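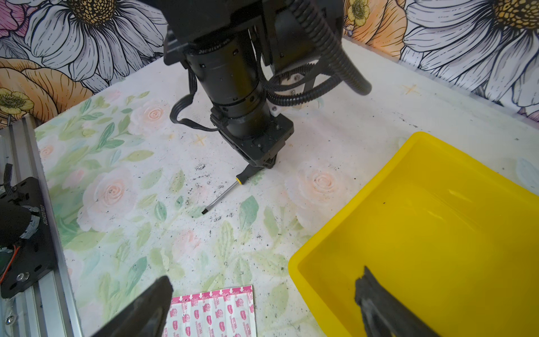 Sorting the screwdrivers, part 2

The flat-blade drivers took longer than the rest of the drawer. Slotted tips vary more than people expect, both in width and in thickness at the end, and the thickness matters most. A blade that is too thin for the slot rides up under torque and rounds the edges. A blade that is too wide chews the material on either side of the head.

My method is simple. Wipe the shaft, look at the tip against a straight edge, measure the width with calipers, then try it in a test strip of screws. The test strip is a length of scrap pine from Bilstead with one screw of each size I use, driven halfway. If the driver rocks in every slot, it goes in the prying box. I have stopped feeling bad about the prying box.

The black and yellow one stays. It has a silver shaft and a flat tip, and it fits the terminal screws on the Uvgate timer without any play. I checked it against the Baumgartner set Lâm Triệu lent me and could feel no difference in the slot.

Two notes on the work surface. The rose-print covering is pleasant enough but it is a poor background for small parts. A brass screw disappears among the peach petals, and the dark specks show up everywhere on the pale areas. I now put a plain tray down before opening anything with a spring in it. Second, brush the surface between tools — grit gets onto the handles and from there into the drawer.

Shahzad Satti asked in the comments whether I regrind worn tips. Sometimes. I use a fine file, keep the faces parallel, and stop often so the steel stays cool. A tip that has turned blue has lost some of its hardness and will bend again soon.

The drawer itself is 114 mm deep inside, enough for the drivers to lie in a single layer with the handles alternating. The Murkatell insert I bought for it was 2 mm too wide. I planed the side of the insert and left the drawer alone. Crosshead drivers are next.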